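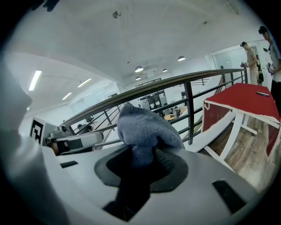

**Figure 4.** Blue-gray cloth in the circular opening of the white gripper body, with the ceiling of the room behind.

### 4.2 Ride height drift in threaded-body dampers

The second part of the study looked at how well threaded-body dampers hold their set ride height in daily use. Owners often report that a car sits lower a few months after installation than it did on the day it was set. The usual explanation is spring sag, but a lock ring that creeps along the thread gives the same reading at the fender, and the two are hard to tell apart without taking the wheel off.

We measured 121 cars fitted with adjustable dampers from two suppliers, Carnard and Ojeda. All were compact sedans or hatchbacks driven mainly on paved roads in and near Groltbridge. Ride height was taken from the wheel center to the fender lip, at all four corners, with the fuel tank full and tire pressures set to the door placard. Each car was rolled back and forth one car length before measuring so that the suspension could settle. Cars that had been on a lift that morning were driven around the block first.

The position of the lower lock ring was marked with a paint pen across the ring and the sleeve. A broken paint line at the second visit was counted as ring movement. Where the line was intact and the corner had still dropped, the loss was assigned to the spring or to the rubber seat above it. We did not try to separate those two – doing so would have meant removing the top mounts, and few owners agreed to that.

Ring torque was checked with a hook spanner and a Besteck spring scale held at a right angle to the handle. The method is crude but repeats well when the same person does it. Leandro Henríquez took all the readings on the first visit and most of those on the second.

The Carnard sleeves have a coarser thread than the Ojeda ones, and the rings are steel on both. Broken paint lines were more common on the coarse thread, mostly at the rear, where the rings are harder to reach with a full-length spanner. Several of these rings could be turned by hand. On the Ojeda parts the main trouble was dirt packed into the thread, which made the rings feel tight when they were not seated against each other. Brushing the thread clean and tightening again cured this in every case we rechecked.

Spring settling was small and happened early. In the cars that came back after 300 miles, most of the change was already present, and little was added between that visit and the one at 800 miles. This agrees with the bench results in Section 3, where springs held at full compression overnight lost most of their free length on the first cycle.

Wheel alignment was recorded but is not analyzed here. Some owners had it done before the first visit and others after it, and the toe readings cannot be compared across the two groups. The corner weights are covered in Section 4.3.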